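4.3 Ouverture d'une campagne de prêt entre établissements

Le module Clateo permet à un centre de documentation scolaire de proposer une partie de son fonds aux autres établissements du réseau. L'ouverture d'une campagne est réservée aux comptes disposant du profil Gestionnaire.

1. Dans le menu Circulation, sélectionner Campagnes, puis Nouvelle campagne.
2. Saisir l'intitulé et la période. La date de clôture par défaut est fixée à la fin du mois d'octobre.
3. Importer la liste des exemplaires au format CSV. Un fichier ne peut excéder 2 000 lignes. 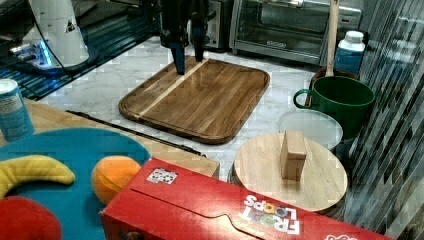

Kazimír Gajdoš : chez nous, l'import s'interrompait à la ligne 322 sans message d'erreur. Une cote contenait un point-virgule. Après l'avoir mise entre guillemets droits, le fichier est passé en entier.

Note. Les exemplaires déjà réservés par un élève sont écartés à l'import. Ils figurent dans le rapport sous la mention « Indisponible » et peuvent être ajoutés manuellement après leur retour.

4. Associer la campagne à un ou plusieurs établissements partenaires. Seuls les établissements dont la convention est enregistrée apparaissent dans la liste.
5. Définir la durée du prêt, en semaines. La valeur maximale est de 8.

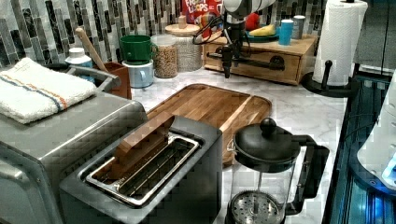 Reto Bühler fait observer que la durée devrait tenir compte des congés scolaires, faute de quoi les rappels partent pendant la fermeture du centre. Le calendrier de l'établissement doit donc être renseigné avant l'étape 6 (voir section 2).

6. Activer les rappels automatiques et choisir le modèle de courrier.

Attention. Toute modification du modèle s'applique aux campagnes en cours. Dupliquer le modèle avant de le modifier.

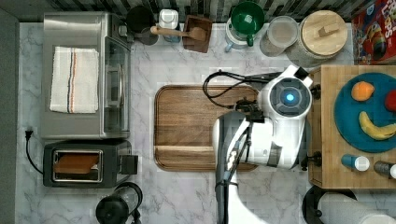
Plan de travail en marbre, vue de dessus.

7. Cliquer sur Vérifier. Corriger les anomalies signalées en rouge ; les avertissements en orange ne bloquent pas l'ouverture.
8. Cliquer sur Ouvrir la campagne. Les partenaires reçoivent une notification.

Une campagne ouverte ne peut plus être supprimée.
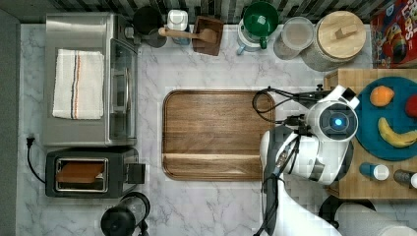

Elle peut en revanche être suspendue depuis l'onglet État. Pendant la suspension, les demandes déjà acceptées suivent leur cours et les nouvelles demandes sont placées en attente. La reprise s'effectue depuis le même onglet.

Section révisée le 2026-08-27.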